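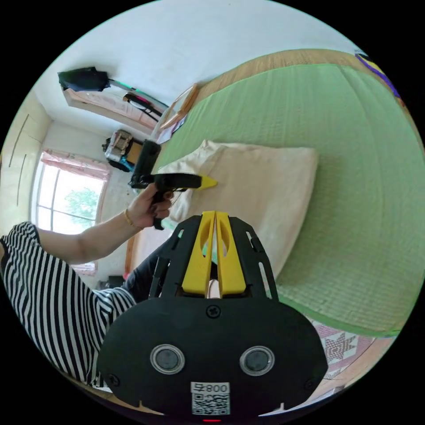 A pillow on the bed, with an arm in a striped short sleeve reaching in from the left.

Pomerow Journal > Living > Interviews

February
By Mayuree Jitpraphai

Saxena has run the laundry on Curkden Street for 14 years. Most of the work is sheets and pillowcases from small guesthouses, and a good part of every day goes to telling people why their pillows have turned yellow.

"It's sweat and skin oil, and sometimes hair product," she says. "People think they bought a bad pillow. They bought a normal pillow and never washed it."

We spoke at 6 a.m., before the first van went out. Last month the shop handled 1155 pillowcases and only 207 pillows, and she would like those numbers to be closer together. She tells customers to wash a pillow every three or four months – more often in summer – and to read the tag first.

Down and polyester fill can usually go in a machine, she says. Solid foam can't. "It tears. I've picked bits of it out of a drum with my fingers for a whole afternoon." She washes pillows 2 at a time to keep the load balanced, with less soap than most people use at home, and runs a second rinse.

Drying takes longer than anyone expects. Saxena uses low heat and stops the machine every half hour to break up the clumps by hand. If the middle still feels cool, the pillow goes back in. "A damp pillow smells fine on the first night," she says. "Wait until the third."

She grew up in Kurnel, where her mother hung bedding over a wall behind the house and turned it at noon. She still does the same at home when the weather allows.

I asked when a pillow should be thrown out. She folds hers in half and lets go. If it stays folded, she buys a new one. The old ones she cuts down for the dog's bed.

The shop takes pillows until 4 p.m. and asks customers to remove the cases first.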